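3.2 Composition of the tray lunch

The lunches at the Lorkcombe site were put together from a shared table, one tray at a time. Sandwiches were individually wrapped in clear plastic with the cut side showing, so that diners could judge the filling before choosing. Drinks and packaged snacks were kept apart from the trays and added last. In Urthorpe the same items were handed over a counter, and diners had no view of the table.
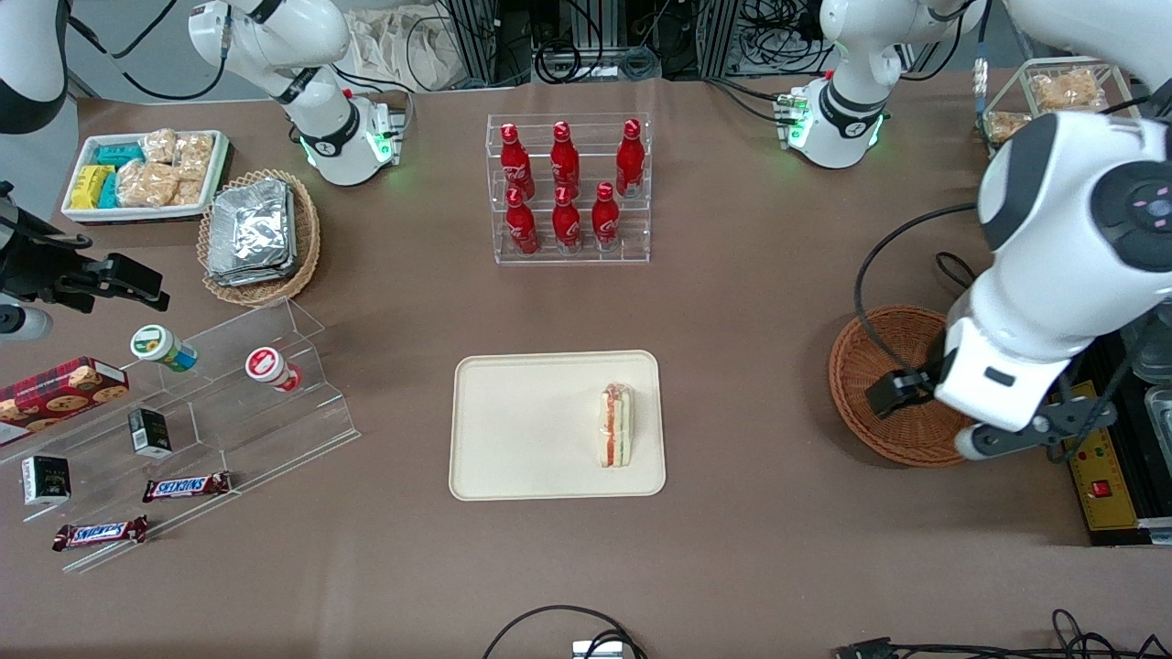 Figure 2. Table layout with a wrapped sandwich on the central tray, bottled cola on a two-tier rack, and bars and bagged pastries in a white tray.

Hazem Shehata objected at the review stage that a layout of this kind favors the drink over the food, as people tend to pick what stands highest, and he asked for the order of choice to be recorded as well as the final contents. We did so for the November sessions only. Of the 80 lunches logged that month, 14 were begun with a drink — fewer than he had expected — and most of the rest with the sandwich. Pastries were seldom chosen first at either site.

Sessions lasted up to 7 minutes per diner. Trays returned with an unopened sandwich were logged as incomplete and left out of the energy estimates in Section 4.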